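Do you fold your towels in thirds or in half? I want to know, and I'll pay you $10 to tell me!

I'm writing a little book about how households do their laundry, and I'm looking for 11 more people around Stadcombe who'd let me ask nosy questions for an hour. Who sorts, who irons (if anyone does), where the odd socks end up, all of it. You don't have to be tidy. My own ironing pile has been sitting there since spring.

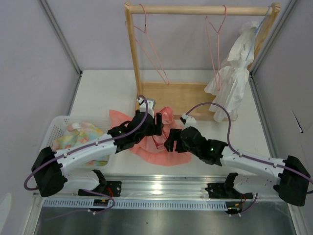
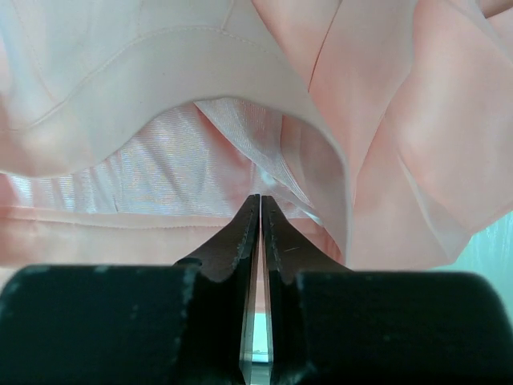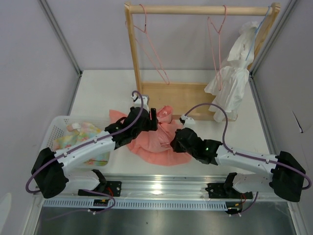
The pink garment, in all three.

We'd meet at the Dellamel coffee shop on Koster Street, or I can call you if getting out is hard. You need to be over 18 and do at least some of the wash at your place. Roommates, grandparents, brand-new parents running on no sleep, all welcome. Bring a story about something you shrank if you've got one!

I'll change your name in the book and you can skip any question you like. Drop a note in the box by the register, with a phone number and a good time to call, by 25th October. I'm hoping to start the chats 5 days later.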